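In Defense of the Canvas Tote
Filed under: Stuff We Carry
May 10, 2018

I own 13 tote bags. I counted them last month when the hook by the back door finally gave up and dumped the whole pile on the dog's water bowl. My spouse thinks 13 is too many. I think it's a perfectly reasonable number for a person who reads, shops for groceries and lives within walking distance of the Primudham library (which hands them out at every book sale, so really, whose fault is this?).

Anyway, I want to stick up for the tote, because it's been getting a hard time lately. The complaint is always the same. No structure, no pockets, everything slides to the bottom and your keys are gone forever. A friend of mine switched to one of those backpacks with a padded sleeve for everything and she talks about it like she's found religion.

Fine. But have you ever tried to get a stack of library books into one of those things? There's a zipper, then another zipper, then a little divider somebody put in for a tablet, and your fat hardcover won't go past it. A canvas bag has one big mouth. You can stand it up, hang it off a chair, or do what I do and lay it down on its side and slide the books in flat, spines first. Lying it down is the trick! The corners don't catch, and your paperbacks don't end up with their covers folded back like a bad haircut.

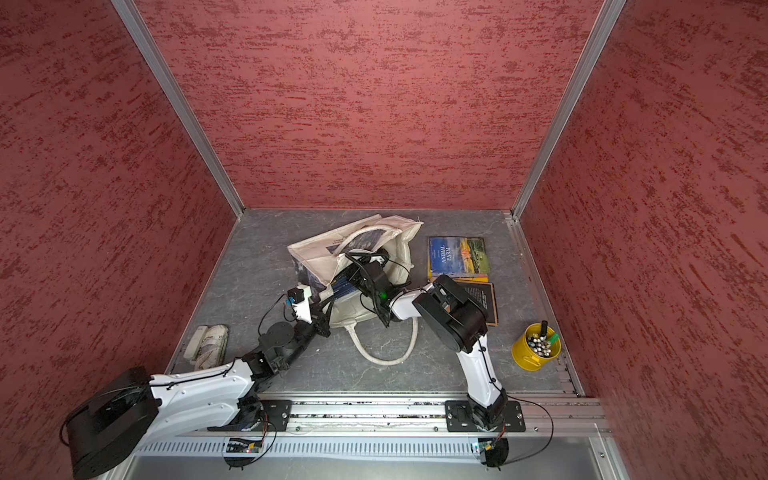 Pugh wrote in after my last column to say that books should never go in a tote at all, because the straps dig into your shoulder by the second block and a wheeled cart would carry twice as much. Well, okay. I've seen the carts. I've also seen a cart try to get up the steps at Skendarcombe Station, and I'll keep my sore shoulder, thanks.

I do give ground on handles. Flat cotton webbing is the best, in my opinion, wide and boring. Rope handles look lovely and I keep falling for them, and then they flop all over the place and snag on the doorknob. And a skinny paperback (Animal Farm, say, or anything you were assigned in tenth grade) will always, always work its way under the heavy stuff. Put it in last and on top. I learned that with a copy that cost me 400 pennies at the book sale and now has a permanent wave in it.

What I won't give up is the printed side. Every one of mine has some picture or slogan from a place I went to, and the faded ones are my favorites. I can't remember a thing I bought at the April street fair, but I still have the bag, and right now it's holding three overdue novels and an onion.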